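Dois braços, um pacote de batatas fritas e uma tarde bem gasta

Opinião

Fui ao dia aberto da Trenero em junho, convencido de que ia ver o costume: um braço enorme atrás de uma grade, a repetir o mesmo gesto com uma peça de metal sempre igual. Saí de lá quase três horas depois, com as pernas cansadas e uma vontade enorme de falar disto a toda a gente. Como o jornal me dá este espaço, falo aqui.

Quem nos recebeu foi a Asmaa Bouazza, que dirige a oficina e tem o bom hábito de não fazer discursos. Éramos 36 visitantes, divididos em grupos, e ao meu calhou começar pela mesa dos pacotes. É uma mesa de trabalho com um tapete azul-acinzentado, um braço preto de cada lado e snacks espalhados em cima. Só isso! Fiquei ali o tempo todo que me deixaram e ainda voltei no fim, quando os outros já estavam no café.

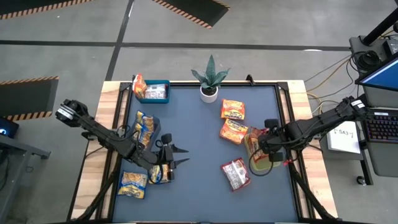

A mesa dos pacotes, com os dois braços e os recipientes de arrumação.

Um saco de batatas fritas é uma coisa terrível de agarrar. Nós não damos por isso porque o fazemos desde os três anos, mas pensem bem: o saco amolga, escorrega, tem ar lá dentro, muda de forma conforme o sítio onde lhe pegamos. A película brilha e engana quem olha. Uma peça de automóvel é um paraíso ao pé disto. O Adel Kettani, que estava junto à mesa a responder a perguntas, contou-nos que a equipa tinha registado 3.014 tentativas de arrumação até àquela manhã, e que as falhadas lhe davam mais que pensar do que as outras. Gostei da franqueza. Perguntei-lhe quantas tinham falhado e ele riu-se e mandou-me perguntar à Asmaa (perguntei, e ela mandou-me de volta para ele).

O que me entusiasma nisto é a banalidade da tarefa. Passámos décadas a imaginar robôs que jogam xadrez ou que passeiam em Marte, e afinal o problema bonito estava na prateleira do supermercado. Arrumar compras, preparar um cabaz, separar o que veio misturado – são gestos que milhares de pessoas repetem em armazéns, muitas vezes de noite, muitas vezes com dores nas costas. O meu pai trabalhou num desses armazéns. Não vejo nenhuma traição à memória dele em desejar que uma máquina aprenda a fazer a parte pior.
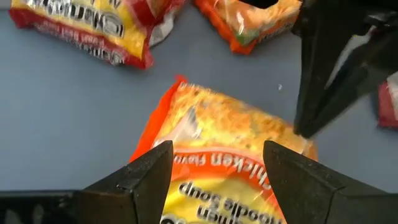

Um senhor do meu grupo, Hartmut Harms, reformado da indústria, não estava convencido. Achava tudo lento e disse-o em voz alta, com a autoridade de quem passou a vida ao lado de linhas de embalagem. Tem razão quanto à lentidão. Uma criança despachava aquilo num instante e ainda comia metade. Mas uma linha de embalagem conhece um produto e uma posição, e ali cada pacote está virado para seu lado, uns têm massa seca dentro e são rijos, outros cedem ao primeiro aperto. Comparar as duas coisas pela velocidade parece-me injusto, e disse-lho no corredor. Discutimos com gosto até ao parque de estacionamento.

Onde lhe dou mais razão é na pergunta que fez a seguir: quem fica com o ganho? Se daqui a uns anos houver braços destes nos armazéns, quero que os contratos de quem lá trabalha sejam discutidos antes de as máquinas chegarem, e com os trabalhadores na sala. Isso não se resolve numa oficina, por muito boa que seja, e a Asmaa foi a primeira a dizê-lo.

Mesmo assim, abram mais portas destas. Levem as escolas, levem os sindicatos, levem os céticos como o Hartmut. A próxima visita à Trenero ainda não tem data, mas já deixei o meu nome na lista e o dele também. Ele ainda não sabe.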